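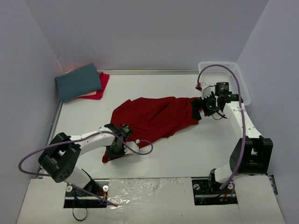 Teleoperated folding demos: replay is fine, trained policy stalls at the second grasp

Posted in Manipulation > Learning from demonstration
Tags: teleoperation, bimanual, cloth, data quality

I have a two-arm tabletop setup driven by a pair of leader arms. The task is cloth folding: take one cloth, spread it flat, fold it in half twice, put it on the stack. I have recorded 1,016 demonstrations since August. Joint positions are logged for both leaders and both followers, along with the video from one fixed camera and one camera per wrist.

If I replay a recorded episode open loop with the cloth placed by hand in the same starting position, the arms do what they did in the recording. If I train a policy on the full set, it spreads the cloth well enough and then hangs after the first grasp. The left gripper closes on a corner, the right one goes to the opposite edge, and both hover there with small oscillations until the episode times out. It happens on nearly every rollout. Now and then it recovers if I nudge the cloth.

What I have checked:
Camera timestamps against joint timestamps. The worst offset is one camera period.
Gripper calibration on both sides, before and after a session.
Training loss. It goes down and stays down.
A longer training run. Same behavior, slightly smoother.

Demonstrations were recorded by 3 operators. I did not give them written instructions beyond the end state. Is this a model problem or a data problem, and how would I tell before recording another thousand?

Posted by starorum_bench

siteo_arms

Data, most likely. Replay working only tells you the logging and the controllers are sound. It says nothing about whether the demonstrations agree with each other.

Look at what your operators do between the first and second grasp. With leader arms most people close one gripper, stop, look for the next grasp point, and then move. During that stop both arms are nearly still and the cameras show almost the same view for a second or more. The policy learns that in this view the right action is to stay put. Once it is there, nothing in the observation changes, so it keeps staying put. A nudge to the cloth changes the view, and that would explain your recoveries.

To test this, compute joint speed per step for both followers and plot the longest idle stretch in each episode against its position in the episode. If the idle stretches pile up right after the first grasp, you have your answer without training anything.

Fixes, in the order I would try them:

Trim idle stretches. Drop steps where both arms are under a speed threshold and neither gripper command is changing. Keep a few steps on each side or the grasp itself gets clipped. Gripper closing looks like idle time if you only check the arm joints, so check the gripper command separately.

Train on one operator at a time. If one operator always takes the near corner with the left arm and another takes the far edge with the right, the policy may average the two, and the average is a point in the middle of the cloth with nothing to grab. Our group had 2 operators and the split alone showed which habit was causing the trouble.

Write a protocol. Ours is a single page: which arm moves first, which corner, where the free arm waits, what to do after a missed grasp. Missed grasps stay in the data as long as the operator recovers without a reset.

Also confirm which signal you use as the action. It should be the leader position, with the follower position as the observation. When the follower is pressing on the table or pulling on cloth, the two differ, and that difference carries the force the operator was applying. If you train on follower position as the action, grips come out weak and the fingers skate over the fabric.

Lozano_Lab_Tech

Had this. More data fixed it for us. Try a bigger batch size too.

clinden_r

I agree with the first reply on idle time and would not start with more data. Two things to add.

Check your chunk length. If the policy predicts a short run of actions and replans after each one, it can sit inside a pause indefinitely. A prediction that reaches past the pause will carry the arms out of it. We went from under one second to just over two and the hovering mostly stopped, at the cost of slower reaction when a cloth slipped. Do this after trimming, otherwise it hides the problem.

Second, vary the start. Operators tend to reset the cloth the same way every time, almost flat and square to the table, because it makes the next episode easier. The policy then sees skewed or bunched cloth only when its own spreading goes wrong. Have the operators drop the cloth from a gripper at the start of each episode and work from whatever shape it lands in. Expect the first 9 or so episodes per operator to be slow and discard them.

One hardware note. If your cables are tied along the forearms, check the slack at the wrist with both arms crossed over the center. A tight cable pulls the wrist a few degrees on one side only. An operator corrects for it by eye and never reports it, and the correction ends up in the recordings.

starorum_bench

Plotted the idle stretches. There is a large cluster directly after the first grasp and a smaller one before release. Two of the operators account for most of it. Trimming with a separate check on the gripper command now, and I will retrain per operator before changing chunk length. The action signal was already leader position.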